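The Foststead sale

The Foststead sale is a yearly discount event held by a group of home goods stores, mostly ones that sell bedding, towels, kitchenware and small furniture. It runs for 10 days every February. I've been shopping it and writing it up for this wiki for a good while, so if this entry sounds like a person and less like an encyclopedia, that's why!

The sale started at Gasent, a linen store on Foststead Road that wanted to clear its winter flannel before the spring stock came in. The first one was a few folding tables and a handwritten sign. Then Sawatzky, the kitchen store across the street, put its own leftovers out the same week (there was some grumbling over who copied whom), and after that the rest of the block joined in. Wundberg, by far the biggest of the stores, came in last and brought online ordering with it.

Most of the prices work the same way from store to store. An item gets a first markdown on opening day and a second one halfway through, and whatever is left goes to the clearance tables. Sheets and towels go early — the queen sizes especially — while lamps and odd dishes tend to hang around until the second markdown. I once waited on a blue enamel roasting pan and lost it, and I'm still a little sore.

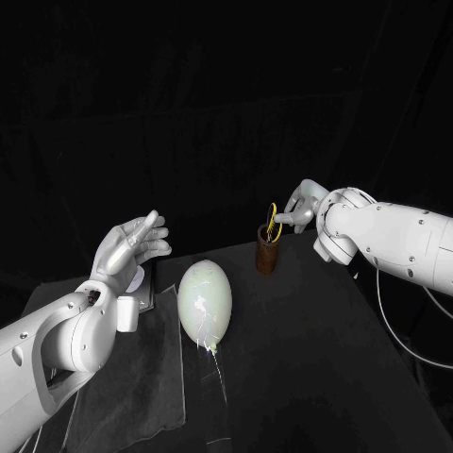
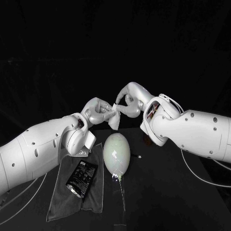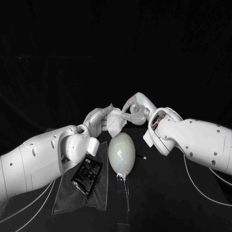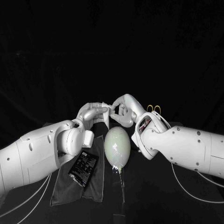

Kirsten Melnyk

Online shopping

Wundberg listed 1,728 items on its site for the most recent sale, which made for a lot of scrolling. The online prices match the shelf prices, but the stock is kept separately, so a duvet cover that's sold out on the site may still be sitting in the store. Call first if you're driving in. Gasent and Sawatzky don't ship sale items at all, though both will hold something at the register for two days if you ask nicely.

Coupons and returns

Store coupons can't be used on first markdowns. They can be used on clearance at Sawatzky, and that's where I've found my best deals (a whole set of mixing bowls for less than lunch!). Gift cards are good everywhere, but only at the store that sold them, which trips people up every year.

Returns are the confusing part. Gasent takes back unopened bedding with a receipt, Wundberg gives store credit only, and at Sawatzky clearance is final. Open boxes and check for chips before you leave the counter.

See also: Gasent white sale; Wundberg outlet

Last edited 31 May 2024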